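Juvness opens its cable-handling collection to outside labs

20th May — Kinsella

I've wanted to write this one for a long time, so forgive me if I run on a bit. Starting today, Juvness is sharing the first part of Lasex, our collection of recorded examples for teaching robot arms to deal with cables. It holds 2693 episodes, every one of them done by a person driving a pair of arms at an ordinary wooden table.

I'm Rosaire Chisholm, and I run data collection here. Before this job I thought cups and blocks were a fair test of a robot. Then somebody handed me a bag of black cords and asked for an afternoon of clean recordings. I got very few! A cup stays the shape it was when you reached for it, and a cord has its own ideas the moment a finger touches it.
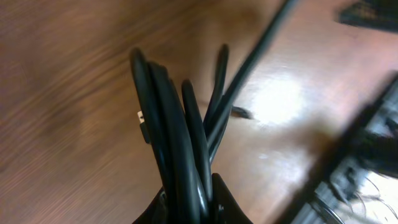 We kept the fumbles. Our operators miss, let go, try from the other side, and all of that stays in the episode with a note on it. When we trained our own small model on tidy runs alone, it froze the first time a loop slipped. With the messy ones added back in, it went for the cable again — I may have cheered loud enough to bother the people downstairs.

Each episode comes with the wrist views, a view from over the table, the joint positions for both arms and a short line in plain words saying what the operator was trying to do. Those lines were typed by the operators themselves (typos included, sorry), and I think they're the best part. 800 of the episodes also carry a second line, written by someone who only watched the playback, and the two don't always agree.

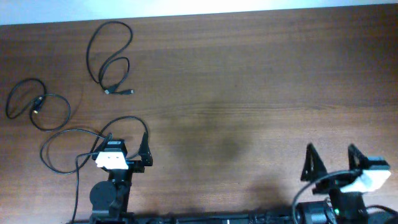

Our partners at Jurkow wrote the playback tool, and it goes out with the data at no charge. You can step through an episode, line up the views and flag anything that looks off. Please do flag things! We've been staring at cords for so long that we surely stopped noticing stuff.

The next part is planned for September and should add another 2000 episodes, with more plugging in and a lot more untangling. We have room for four outside labs to send us task ideas before then, and I'd love to hear from small teams and student groups.

Labs and reporters can write to Rosaire Chisholm at the Juvness office in Kinsella. I answer my own mail, usually in the mornings.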